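トップ 宿めぐり 聞き書き 食べる 読者のおたより お問い合わせ

読みもの > 聞き書き > 宿の人に会いにいく

朝食を二時間のばした宿の主人に、朝からえんえんと話を聞いてきた

小さな宿の主人の話を聞くのが、昔からとにかく好きなんです。チェックインのときに鍵を渡されて、ついでに「お風呂は奥です」なんて言われて、そのまま受付で三十分しゃべってしまう(連れには毎回いやな顔をされます)。今回もそのくせが出まして、坂の途中にある宿「Bonsu」に泊まった翌朝、主人のセナド・ラドゥロヴィッチ(Senad Radulović)さんをつかまえて、朝食の片づけが終わるまでのつもりが、お昼近くまで話しこんでしまいました。

部屋数は9。食堂がひとつ、裏に小さな庭。受付は階段の下にあって、天井が低いので背の高い人はまず頭をぶつけます。わたしは平気でした。

聞きたかったのは朝食のことです。予約のときに「朝食は何時がいいですか」という欄があって、わたしは何も考えずに八時と書いたんですが、よく見たら六時半から十一時半まで選べるんですよ。十一時半! チェックアウトが正午なのに、です。こんな宿、あまり知りません。

「前は九時半で終わりだったんですよ」とセナドさん。コーヒーを注ぎながら、もう笑っています。「どこの宿もそうでしょう。九時半に終わって、十時に掃除が入って、十一時に出てもらう。わたしも開業したときはそれが宿というものだと思っていました。でもね、月曜の朝、九時四十分に降りてきたご夫婦がいたんです。きちんと着替えて、髪もとかして。それで食堂の札が『終了』になっているのを見て、ふたりで顔を見合わせて、何も言わずに外へ出ていった。あれがこたえました」

何も言わずに、というのがつらいですよね、とわたしが言うと、

「怒ってくれたほうがいいんです。怒る人にはパンを焼きますから」

なるほど。次から怒ろうと思います。

とはいえ、時間をのばすのは簡単ではなかったそうです。朝食を担当していたのはセナドさんと、もうひとり、近所から通っている人がいて、その人の勤務が十時まで。のばした分はまるごとセナドさんの受け持ちになりました。しかも十時からは客室の掃除が始まる。シーツをはがしながら、下で呼び鈴が鳴ったら卵を焼きに降りる、という生活が3か月続いたんだとか。

「卵を焼いて、二階に上がって、枕カバーを替えて、また降りて、今度はゆで卵がいいと言われて。階段を一日に78回上がった日があります。段数じゃないですよ、回数です。腰に機械をつけて数えていたんです、医者に言われて。医者は喜びましたね。膝は喜ばなかった」

ここでわたしは声を出して笑ってしまって、隣のテーブルでまだ食べていたお客さんに振り向かれました。すみません。

そこで変えたのが、料理の出し方でした。それまでは大皿をずらりと並べるビュッフェ形式だったのを、思いきってやめた。いまは席に着くと小さな盆がひとつ来ます。パン、チーズ、季節の果物、はちみつ、それから温かいものを一品だけ選ぶ。わたしの朝は豆の煮こみに落とした卵で、これがほんとうにおいしくて(パンを三回おかわりしました、書いておきます)。

「大皿だとね、遅い時間に来た人がみじめなんです。ハムが二枚、反り返っていて、スクランブルエッグの底のほうが固まっていて。値段は七時に来た人と同じなのに。盆なら十一時に来ても同じものが出ます。捨てる量もずいぶん減りました。前は毎朝バケツを持って裏に出るのがいやでいやで」

減った分の材料費が、のばした時間の人件費にほぼ回ったそうです。近所の人の勤務も正午までになり、セナドさんはめでたく卵から解放されました。「いまでも呼び鈴が鳴ると立ち上がりますけどね」とのこと。

予約の欄の話もしました。あの時間を選ぶ欄、電話で予約した人にはどうしているのか。

「聞きます、全員に。たいてい『何時でもいいです』と言うんですよ。だから『では六時半で』と言う。すると『えっ、九時で』となる」

うまい! これは真似できます。何に使うかはまだわかりませんが。

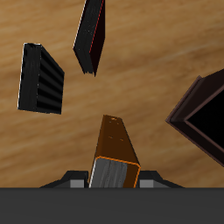
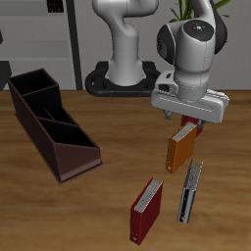 さて、話は予約の台帳に移りました。Bonsuはいまも紙の台帳を使っています。もちろんネットからの予約も受けていて、そちらは「Numance」という予約管理の仕組みに入るんですが、夜になるとセナドさんがそれを全部、鉛筆で台帳に書き写す。面倒じゃないんですかと聞いたら、面倒ですよ、とあっさり言われました。

「でも書くと覚えるんです。名前と、何時に着くかと、どこから来るか。書いたものは翌日、顔を見たときに出てきます。画面で見ただけだと出てこない。わたしの頭が古いんでしょう」

そういえば、わたしが着いたとき、まだ名乗ってもいないのに「電車、遅れましたか」と声をかけられたのでした。遅れてたんです、ものすごく。あれはうれしかったなあ。

紙のほうが役に立った夜もあったといいます。冬の、雪のひどい晩に町じゅうが停電して、Numanceの画面が開けない。携帯もつながったりつながらなかったり。そこへ二組、ずぶ濡れのお客さんが着いた。台帳をろうそくの下で開いて、部屋を割りふって、鍵を渡して、それで済んだ。

「坂の下の『Wellow』さんは困っていましたよ。あちらは鍵も暗証番号でしょう。電気がないと番号も出せないし、扉も怪しい。それで向こうのご主人が、お客さんを連れて歩いて上がってきた。うちの食堂で、みんなで毛布をかぶって豆を食べました」

Wellowは部屋数54の、このあたりではいちばん大きなホテルです。商売がたきでは、と意地悪なことを聞いてみたんですが、セナドさんは手を振りました。

「満室のときはお互いに送りあうんです。うちは犬が泊まれて、あちらはだめ。あちらはエレベーターがあって、うちはない。電話で『膝の悪い方がひと組』『大きい犬が一匹』とやりとりする。手数料? 取りませんよ。年に一度、むこうのご主人が鱒を持ってきます」

鱒! そのやりとりの横で聞いていたい。

もうひとつ、どうしても聞いておきたかったのがキャンセルのことです。わたしもときどき直前に予定が変わって、宿に電話するのが気まずくて胃が痛くなるたちなので。Bonsuの決まりは、三日前までなら無料、それを過ぎたら一泊分をいただく、というふつうのもの。ただ、その一泊分は一年間とっておいてもらえて、次に来たときに使えるんです。

「お金だけもらって、その人に二度と会わないのがいやなんです。キャンセルした人って、次も来にくいでしょう。悪いことをしたような気がして。でも預けてあるものがあれば、取りに来るじゃないですか」

実際、取りに来るんですか?

「半分は来ます。残りの半分からは、ときどき手紙が来ます。孫が生まれて行けそうにない、誰かにあげてくれ、とか。そういうのは、本当に誰かにあげます。自転車で来て、テントが破れた若い人とか」

ここで「サルコテン(Sarkoten)」の話になりました。坂をのぼりきった先、峠の手前にある集落の名前で、自転車や徒歩の人はたいていそこを目ざして、日が暮れて、あきらめてBonsuに降りてくるらしいんです。地図では近く見えるのに、つづら折りがきつい。

「夕方の六時にうちの前を上っていく人を見ると、わたしは部屋をひとつ暖めておきます。八時ごろに降りてきますから」

当たりますか、と聞くと、だいたい、とのこと。降りてこなかった晩は、ただ暖かい部屋がひとつあるだけ。そういう晩は、セナドさん自身がそこで寝るそうです。「客の気持ちになるためです」とまじめな顔で言ったあと、「うちの寝室は北向きで寒いんです」と白状していました。

自分で寝てみて直したところもいろいろあるようで、読書灯のスイッチの位置、隣の部屋の水の音、カーテンのすきまから入る街灯の光。わたしの泊まった部屋は枕もとのスイッチが手をのばしたところにぴたりとあって、真夜中にトイレに起きたときも一度で見つかりました。旅先の暗闇で壁をばんばん叩いて回ったことのある人なら、このありがたさがわかると思います。

苦手なことは、と聞いてみました。

「口コミの返事です。あれだけは書けない。ほめられると恥ずかしいし、叱られると三日寝こむ。だから娘が書いています。わたしより娘のほうがずっと丁寧なので、泊まりに来た人が『メールの印象と違いますね』と言うんですよ」

娘さんは離れた町で勤めていて、週末だけ帰ってきて返事をまとめて書くそうです。先日は「階段がきしむ」という口コミに、きしむ段の番号を全部書いて返したとか。下から四段目と七段目、それに踊り場の手前。帰りがけに踏んでみたら、四段目がいちばんいい音でした。

来年に向けては、庭に屋根をつけて、雨の日でも外で朝食を食べられるようにしたいそうです。見積もりを取ったら思ったより高くて、いまは考え中。「屋根のかわりに大きな傘を2本、というところから始めます」と言いながら、もう傘のカタログを出してきて、緑としま模様とどっちがいいかと聞かれました。わたしは緑に一票入れました。近所から通っている例の朝食担当の方は、通りすがりに「しま」と言って厨房に戻っていきました。

犬連れは一室につき一匹まで、予約のときにひとこと添えてください、とのことです。豆の煮こみは朝だけ。夜にどうしても食べたい場合は、夕方までに受付で頼んでおくと鍋にとっておいてもらえます。わたしは次、六月に行くつもりで、もうその鍋を頼んできました。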